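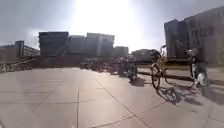
Osian Gethin's comment on the first draft was that the shadow problem should have come before the planner, and that a reader who has never driven a robot over open paving will think we just picked a bad threshold. Fair. So the order is changed and the threshold gets its own paragraph further down.

4.2 Driving into low sun

Figure 2. Plaza against the light. The cyclist's shadow lies on the tiles to the lower right of the bicycle, wheels and spokes visible. Buildings and parked vehicles behind are dim.

Everything up to section 4.1 was run indoors or under cloud. The Flillbridge student team only took Vakel onto open paving in the second half of the project, and the first outdoor log, 1 Feb 2023, is where the numbers fall apart. Same robot, same weights, same speed limit. The course setup asks each team to get from one side of a public square to the other without touching anybody and without stopping for things that aren't there. We were fine on the first. Bad on the second.

Dastier, our obstacle module, has two stages. Stage one is a free-space mask: is this patch of ground drivable, yes or no. Stage two is a person and cyclist detector, trained on public street data and then tuned a bit on our own hallway clips. The planner takes both and trusts whichever one is more worried. That rule came from the Ramasamy handout and we kept it, mostly for lack of time.

With the sun ahead of the camera the two stages fail in opposite directions. The mask sees a hard dark shape on pale ground and calls it an object. The detector sees a gray low-contrast figure against glare and calls it nothing much. In Figure 2 the sharpest edges on the ground belong to the bicycle's shadow, and the pedestrian farther back is just a silhouette. A human looks at that and sorts it out at once. Dastier put its strongest obstacle on the tiles.

The outdoor set is 3139 labeled frames. Labels are person, cyclist, vehicle, fixed object, shadow, and unsure. We added unsure late — two of us kept disagreeing on the dark upright things on the far side of the paving, which could be posts, bins or people standing still, and forcing a choice made the labels worse. Unsure regions are left out of the scores but the planner still has to go around them. The shadow label is drawn separately from the thing that casts it, even where they nearly touch. Slow work. Where a shadow runs into a bigger shaded area we cut it at the last edge both labelers could see.

Motion blur is its own problem. The second person near the right side in Figure 2 is partly see-through, and boxes drawn by different labelers on figures like that do not line up well. We allowed a looser overlap for blurred people and kept the normal one for everything else. A stricter reader might object. We tried it both ways and the ranking of the methods stayed put, only the gaps moved.

Three changes were tested, one at a time and then together.

First, exposure. The camera was metering on the whole view, sky included. We moved the metering to the lower part, so the tiles set the exposure and the sky is allowed to blow out. Ground texture got better, tile joints especially. Upper bodies in front of the glare got worse. Kept it anyway, the mask gained more than the detector lost.

Second, a shadow check. If the mask reports an obstacle, and the obstacle is flat on the ground plane, and it stretches away from the sun, it is marked as soft. Soft obstacles slow the robot down but don't stop it. Sun direction comes from the clock and the heading, no fancy estimation. Yevhen Kravets wrote this in one evening and it has one bug we know of: heading drifts when the robot stands still, so after a long wait the check points the wrong way untill Vakel has moved again.

Third, a hold time. Any person or cyclist detection is kept alive for 400 ms after the detector drops it. Cyclists are the reason. They cross the view side-on, get swallowed by the glare for a moment, come out again nearer. Without the hold the planner treats the cyclist as gone and starts moving. With it, the planner waits. Longer holds were tried too and made the robot sit there for people who had already walked off.

The threshold, then. Dropping the detector threshold brings back most of the faint figures, and it also brings back every parked car, ledge and window row as a possible person. On a plaza with buildings on all the far edges that is useless. We tried a threshold that changes with image height, lower near the horizon, higher near the robot. Better on paper, jittery in practice, dropped. The value reported in Table 3 is the same single number used indoors. Anyone repeating this should not expect to fix backlight with that knob.

Put together, the shadow check does most of the work on false stops and the hold does most of the work on missed cyclists. Exposure helps both a little. The combination is what went on the robot for the final course run. What none of it fixes is a still pedestrian far off, dark on dark, with a small shadow at the feet. The detector misses them and the mask is too coarse at that distance. They get picked up closer in, at our speed that is early enough, at a higher speed it would not be.

A note on speed, as two reviewers in the class asked. Vakel runs at walking pace outdoors and a team member walks next to it holding the stop switch. Each press of the switch counts as a failure in the results, even if the log later shows the planner was already braking. This makes our numbers look worse than teams who removed those cases. We think it's the right way to count, the person with the switch dosn't have the log in front of them.

Steps are handled by the map only. The broad flight on the left in Figure 2 is marked as a no-go area with a wide margin, and the camera has no say in it. From this angle the steps are dark horizontal bands, easy to confuse with shade on flat ground, and the shadow check is switched off inside the margin for that reason. Drop detection with a proper downward sensor is left to next year's team — the mount is already on the chassis, wiring notes are in the appendix.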